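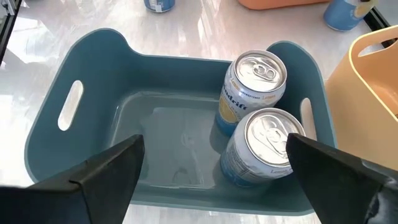
MINUTES: STORKLEY CELL SAFETY AND FAULTS MEETING
Wednesday, September 2, 2026

1. Welcome and last minutes

The chair thanked everybody for squeezing in on a busy day and for bringing their own chairs. The last minutes were approved with one small fix (the spare cable is in the Nel cabinet, as several people were kind enough to point out).

2. The gripper fault on the can sorting job

Most of our time went here, and it was a good, patient talk. During the long run on the Catus arm, the fingers opened by themselves while a can was being carried over to the teal bin. The can dropped onto the marble top and rolled off the side. No one was hurt, but an operator had been leaning in to straighten a bin only a moment before, and we all agreed that is far too close for comfort.

The log shows 88 picks that day and 5 unplanned openings, all of them with the wrist turned well over. The arm did not stop after any of them. It carried on and "placed" a can it no longer had, and that bothered the group more than the drop itself.

There was some lively back and forth about the cause. The wrist connector was the favorite, and it does feel loose when you wiggle it. Others wondered about the Zallent controller update that went on in March. We did not settle it, and that's all right for now.

Agreed:
- Arm stays at slow speed until the connector has been swapped.
- Hands out of the bins, teal or orange, unless the stop button is pressed in.
- Controller to halt the arm when grip is lost. Request goes to Zallent this week.
- Any dented or leaking can goes straight in the trash, please, and not in the break room fridge!

3. Stop button

The button was tested eight times and worked every time. It is a bit of a stretch for shorter operators, so we will move it to the near side of the table.

4. Any other business

Warm thanks to the night shift for writing everything down so carefully. Next meeting at 11, same room. Meeting closed.

Storkley Cell Office | Contact us | © 2026 Storkley | Back to top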